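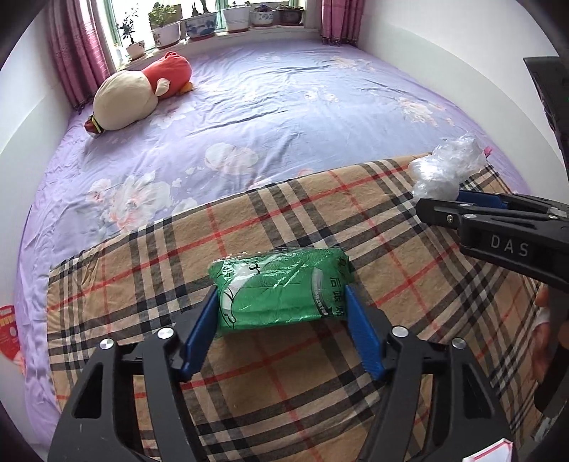

Grasp width from pad pose only: bedroom set results

ehourani
Posted in Methods, October

Following up on the Putedard thread. We trained the width estimator on 2,020 hand-held demonstrations and held out 291 for test. Input is the wrist view only, no encoder. The held-out set is all soft backgrounds: blankets, sheets, clothing. The grasp at the top is typical, a film-wrapped package held between the two blue pads just over a plaid blanket.

Median width error is 2 mm on the held-out set. Failures cluster on glossy packaging. 32 episodes account for most of the tail.

- Elias Hourani

somwood_k
Is the tail really the packaging? That plaid bends hard near the borders. If you rectify with one global model, the pad edges shift too, and you would get the same error on a matte box.

ehourani
We don't rectify. The network gets the raw fisheye. Matte boxes on the same blanket are fine.

pana22
Both pads angle inward on that package. Are you reporting width at the pad tips or at the middle of the pad face? On compliant pads those are different numbers, and 2 mm could be all definition.

ehourani
Middle of the face. Tip width is worse. I'll add it to the table.

somwood_k
Still not convinced. A second gripper is in view on the right, also with a blue pad. Did you mask it? With two tools in view I'd expect the estimator to pick up the wrong pad some of the time.

ehourani
No mask. Swapping the crop to the lower center only changed nothing measurable, so I left it out.

cho_lab
We saw the opposite with our version of the Cho baseline. Cropping helped a lot on bimanual episodes, less on single. Might depend on how many of your 291 are bimanual.

somwood_k
That split should be in the post. One median over both says very little.

ehourani
Fair. I have the labels and will rerun with single and bimanual separated, plus tip width. Same checkpoint, no retraining.

pana22
Please post the per-episode errors too - the raw file is fine.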